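Atelier partagé de Hirnel : le robot à deux bras entre en phase d'essais

L'association Plemetti, gestionnaire de l'atelier partagé de Hirnel, annonce l'achèvement du montage mécanique de son robot à deux bras, engagé au mois de juin. La machine est désormais soumise à une première série d'essais de préhension, conduits chaque mercredi à partir de 18 heures et ouverts aux adhérents.

Le projet, enregistré sous le nom de Judoletti, a mobilisé 445 heures de travail. Son coût s'établit à environ 1 000 euros hors bras, ces derniers ayant été cédés par la société Ocampo dans le cadre d'une convention de prêt renouvelable. L'association a pris à sa charge les supports, le câblage et le logiciel de commande.

Les essais portent sur des objets courants et de petite taille. Un panneau vert équipé de quatre crochets adhésifs transparents sert aux exercices de suspension. Chaque bras porte à son extrémité une caméra logée dans un boîtier blanc, au plus près de la pince.
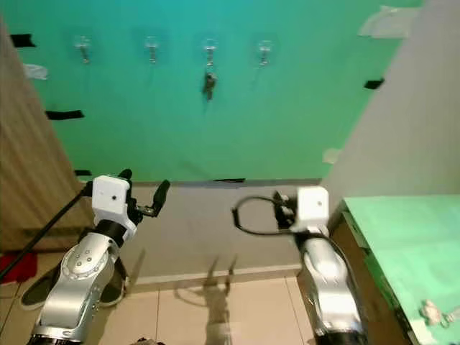
Un poste de travail à hauteur réduite

Le second poste est une table basse à plateau vert clair, dont le corps est en carton. Ce choix répond à une demande des adhérents, qui souhaitaient pouvoir modifier le mobilier d'essai sans outillage particulier. De petits objets y sont disposés, dont une figurine blanche, et les deux bras peuvent s'en approcher simultanément. Le passage des câbles à proximité des pinces demeure le principal point à reprendre - une gaine souple est à l'étude. 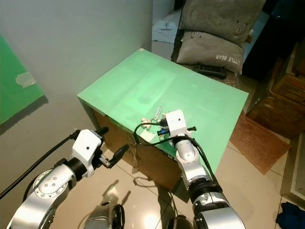
L'association a recensé à ce jour 321 essais, consignés dans un registre consultable à l'accueil. Les relevés seront remis à la société Ocampo à l'issue de la période de prêt, conformément à la convention. Une notice de montage est également en cours de rédaction - elle comprendra le schéma électrique et la liste des pièces.

Les séances du mercredi sont limitées à 3 participants par créneau. L'inscription s'effectue à l'accueil de l'atelier ou par le formulaire en ligne, au plus tard la veille à midi. Les mineurs doivent être accompagnés d'un adulte adhérent.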